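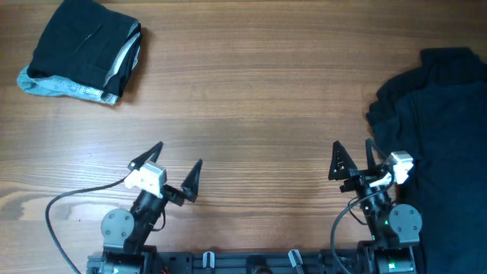 Unit 4: Fabric weight and drape

Fabric weight is stated in grams per square meter (GSM). To find it, cut a sample of known area, weigh it, and divide mass by area. The standard round cutter takes 100 square centimeters, so the reading in grams is multiplied by 100.

Drape is a separate property. It depends on bending stiffness and shear as well as weight – two knits of equal GSM can hang very differently.

Drape coefficient = shadow area of draped sample / area of flat ring, x 100. Low values mean a limp fabric.

Condition all samples overnight before weighing. Cut at least 50 mm from the selvage.

For lab: bring the Naylor swatch set. Record face and back separately. Worksheet due before the Unit 5 lecture (shrinkage and skew).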